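About Jiltiveck

Small shop, 7 people, one product – the Lasten hand-held gripper kit. Comes as a pair, printed linkages, brass-colored eyelets. You hold them, do the chore, we turn the recordings into training data for your arm. Lids and latches are our main thing right now.
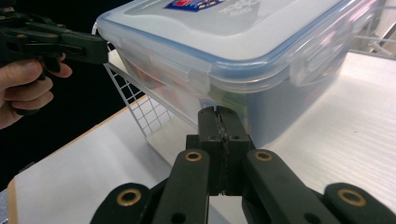

Máté Erdős writes that his pair arrived in March and the jaws still close evenly, but he'd like a softer handle for long sesions.

Fair. New handle is on the way. Kits ship in 2 days, spare tips inculded. Orders by email, closed Sunday.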